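The Sturel Tabletop Pushing Kit, after 641 episodes

I've been collecting demonstrations for a small imitation learning project since November, and almost all of them have come off one setup: the Sturel pushing kit, mounted in the back corner of our lab in Plamthorpe. I like it a lot. I like it enough that Kaiwen Yin has asked me to stop bringing it up at lunch, so it goes here instead.

The kit is a board, a set of colored blocks, a push rod that clamps to the arm, and a recording program called Lūse. You bring your own arm and your own camera. An operator steers the rod with a gamepad, pushes blocks around, and Lūse saves video, rod position and a typed instruction for each try. Something like "move the red star next to the red cylinder." Then you train a model on the pile and see whether it can do the same from a sentence.

Setup

Took me an afternoon. The board bolts down onto pegboard, and I can't overstate how nice this is if you've ever had a work surface creep a quarter inch over a week and quietly ruin your calibration. Ours hasn't budged. The rod clamp needed a second tightening after the first day (the manual does say so, on page 10, which I read on the second day).

The blocks

My favorite part! Four colors, and the shapes are different enough that you can write instructions people really understand. They slide well and they don't tip much, though the triangle likes to spin when you catch it near a corner. That spin drove me nuts at first. Now I think it's some of the best material we have, with the operator backing off, circling and trying again from the flat side. Liis Sproģis trained one model with those recoveries trimmed out and one with them left in, and the second got itself unstuck far more often.

Most of our sessions are sorting by color, with the pairs left wherever they end up and the next instruction starting from there. No resetting between tries. You get messy, natural starting layouts for free, and the day goes much faster. 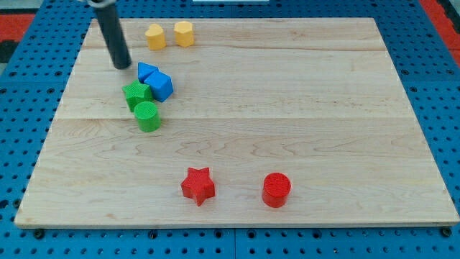 Recording with Lūse

The program is plain and quick. One button starts an episode, one ends it, one throws it away. Instructions can be typed before or after, and I've come to prefer after: let the operator play freely for ten minutes, then have someone else watch the video and label what happened. Inese Petrauskas labeled 215 clips that way over three mornings and her wording is wonderfully varied, "nudge," "scoot," "park it by." My own labels all say "push." Guess whose the model learned more from.

Playback is where I'd like more. You can scrub, but you can't jump to the moment the rod first touches a block, and I want that every single time. Export is fine. Files come out tidy, with the timestamps lined up between video and arm, and I've had just 3 episodes where they drifted.

Things that bug me

The wood grain is pretty and I'd still pick a plain surface if they sold one. Our early model seemed to use the darker streaks as landmarks, and it got noticeably worse when we turned the board around. We now rotate it every few sessions, which means unbolting it, which means calibrating again.

Spare blocks only come as a full set. Lose one and you're buying them all.

The gamepad mapping is backward for anyone standing across from the arm. There's a flip setting, buried under Display for some reason.

Who should get it

If you already have an arm and want to start gathering language-labeled pushing data this month, get it. A class could run it too; Marlene Baumgart had students at Erkthorpe recording usable episodes before their first lunch break. If you need grasping or stacking, look elsewhere, the rod pushes and that's the whole of it.

We're going for another long round of recording next, with two operators trading off. I've already called dibs on the morning shift.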